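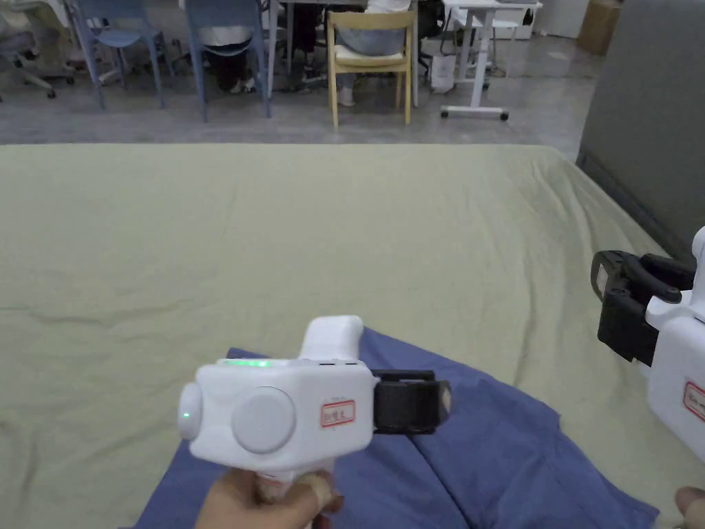 Blue cloth on the green sheet, dye bench.

Notebook, natural dye trials
November 17, 2020

Picking up from the June batch. Goal for this round is to find out why the Brilwood indigo lots keep losing color at the fold lines. Birger thinks it is the water. I think it is the rinse, but I have changed too many things at once to say, so this time only the rinse changes.

Stock: cotton from Matić, scoured last week, kept in the closed bin. Cut into 40 swatches and marked on the selvage with the laundry pen. The old pen bled on the last set, so throw that one out if it turns up in the drawer again.

Vat: fructose and lime, the big bucket. Smelled right, coppery film on top, yellow-green under it. pH strip read 11. Left it covered over lunch and it read the same after. Added nothing.

Dips: three per swatch, same timing as June, full airing between. Swatches clipped by one corner and kept apart from each other this time. In June they went over the rack folded and I am fairly sure that accounts for some of the pale lines, though not the ones on the long pieces.

Rinse groups:
A - tap water only
B - tap water, then weak vinegar, then tap water
C - jug water from Drivley, no vinegar
D - same as C with vinegar

Group B let go of a lot less blue in the last bowl than A did. C and D looked alike to me. Tyra Rustad looked at the bowls without knowing which was which and put them in the same order, so I'll take that for now. Will not call it until the wash test.

Rub test on the first few from each group, white cotton, dry only. A marked the cloth badly. B marked it a little. Wet rub still to do, need more white squares. Tape the rubbed squares to the facing page once they are all done and write the group on the back, not the front.

Problem: the stirrer left a rust spot on one swatch in C. Pulled it and wrote it off. The coating is gone near the bottom of the shaft. Birger Kvam has a plastic one at home and will bring it in - do not use ours in the vat until then.

Thread for the stitched resist samples is Kimach 604. It held through all three dips and came out without tearing the cotton. The cheaper thread snapped twice in June. We have one cone left and should order before the scarf job.

Light test: half of each swatch goes under card in the south window, other half open. Do not move the cards to water the plants. Use the back door side if you need the sill.

Left to do
Wet rub, all groups
Wash test at warm, then again at hot
Ask Drivley for the hardness figure on the jug water
Strain the vat and feed it
Relabel the lime jar, the lid says soda ash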